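The first thing Emanuel Filip asked me was to take off my shoes. The second was not to say "the robot will learn it" in front of his staff. "They have heard this sentence too many times," he said. "They want to know what happens in June, not what happens in the future."

Filip runs the housekeeping side of Gundale, a company that cleans and prepares furnished apartments for guests who stay one month or longer. He has 47 people. Before, he was a cleaner himself, and he still folds a towel while he talks if there is a towel near him. Since the winter, part of the daily work in two of his apartments is done by a machine with two arms, and I wanted to hear from him what this means for the others.

He told me that the company did not start with the floors, as most people expect. Floors were already solved for them with simple vacuums. They started with waste. "It is the task everybody does and which is on no schedule," he said. "A cleaner comes in, she picks up a bottle, she pulls the bag, she puts a new bag. It takes little time. But she does it in every room and she bends for it in every room."

I asked if bags are not too difficult for a machine. He laughed and agreed. A cup is always a cup, he explained, but a bag has another shape each time you touch it.

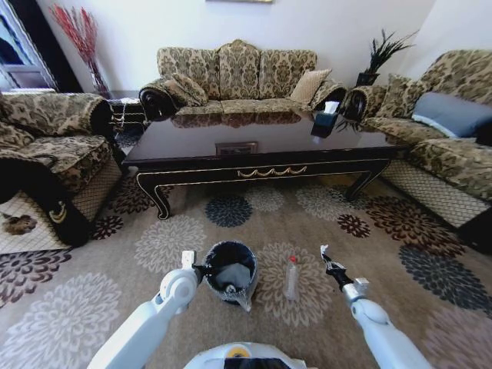
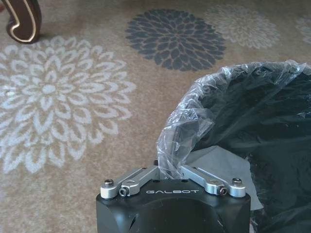 What surprised him most was how the jobs moved. The cleaners at the Griltby building, where the tests are, now have one person per shift who is called the room lead. This person walks through after the machine, decides if the room is good, and writes down what must be repeated. The pay is a little higher. Not all of the team wanted it. "Two women said to me, I came here to clean, I don't want to be a teacher," Filip said. "I respect this. They work on the other floors and they have the same hours as before."

The hours were the hard subject. When the plan was first shown, in a meeting that he describes as cold, a colleague asked directly how many people would be sent home. Filip had no answer that day, and he thinks this was his biggest mistake. Later the owners signed a paper that no contract would be shortened during the test. "I should have had the paper first and the meeting after," he said.

Is the work faster now? He says no. A good cleaner is still much quicker with a living room. His hope is for the backs and the knees of his people, and for the late evening rounds, which are difficult to fill.

Before I left, he showed me the notebook of the room leads. On one page somebody had written, in large letters, "Check under the table also."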